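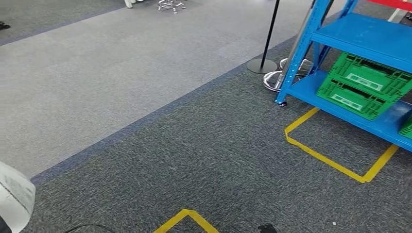
Robot stops short of marked floor position after restart
Board: Mobile Handling, Faults and Safety

bjaramillo
Posted Wednesday, 9:15 a.m.

I am submitting this report on behalf of the Tastthorpe demonstration site and would welcome comment from other operators. The unit is a Werkance mobile handler running the standard crate transfer routine. Crates are taken from the lower shelf of a blue metal rack, and the robot is expected to stop at a position marked on the carpet in yellow tape.

Following a protective stop and restart, the unit resumed its approach 200 mm to the left of the taught position. It reported "position confirmed" and extended the arm. The gripper met the side of a crate and pushed it against the one beside it until the force limit was reached. There were no injuries, and the crates were undamaged. The log shows 7 seconds between first contact and the arm stopping.

The unit has been withdrawn from use. I would like to know whether other sites have seen a confirmed position that was plainly wrong.

Baltazar Jaramillo
Site Operations, Tastthorpe

rack_and_row
Posted Wednesday, 9:52 a.m.

We recorded a similar event in November. Our finding was that the floor camera had matched the wrong tape corner. From your picture I note one yellow outline at the rack and the corner of a second one nearer the robot. Two corners of the same color on the same dark carpet would be my first line of inquiry. Please confirm which outline the unit was taught on.

villasenor_support
Posted Wednesday, 10:30 a.m.

Villaseñor maintains the navigation package on this model. Tape is not used for localization in the current release. The stop position is calculated from the laser map, and the tape is provided for the staff who place the rack. We would ask that the tape not be treated as the cause until the map file has been reviewed.

rack_and_row
Posted Wednesday, 10:41 a.m.

With respect, that is true of the current release only. The previous release had tape matching switched on by default, and an update did not clear the setting at our site. The operator should check it.

bjaramillo
Posted Wednesday, 11:20 a.m.

The unit was taught on the outline at the rack. Tape matching is listed as "inherited" in our settings, and I do not know what value it inherits. I have sent the map file and the log to Villaseñor.

m_okafor_safety
Posted Wednesday, 1:05 p.m.

I wish to raise a separate matter. Whatever the cause of the position error, the arm pressed on an obstruction for 7 seconds. Our internal limit is 2. There is also a cable across the carpet and a rolling stool standing right next to the rack, between it and the stanchion. A person could reasonably be seated there. I would not return this unit to service on a software correction alone.

rirnent_ops
Posted Wednesday, 1:34 p.m.

I do not agree that the stool and cable belong in this report. They are housekeeping items and had no part in the fault. At Rirnent we log them separately so that the fault record remains clear.

m_okafor_safety
Posted Wednesday, 1:50 p.m.

They may be logged separately, provided they are closed before restart. My concern is the space a person could occupy while the arm is moving.

villasenor_support
Posted Wednesday, 3:25 p.m.

The map file has been reviewed. The inherited value was "on", and the unit did match a tape corner after the restart. We cannot yet confirm which one. Please set the value to "off" by hand, teach the position again, and complete 40 approaches with the arm disabled before any crate is handled. The contact time has been referred to Werkance, as force settings are outside our package.

bjaramillo
Posted Wednesday, 4:10 p.m.

Received. The second outline will be lifted this evening, and the stool and cable will be moved and logged as a separate item. The unit will remain out of service until Werkance has replied on the contact time — I will post the reply in this thread.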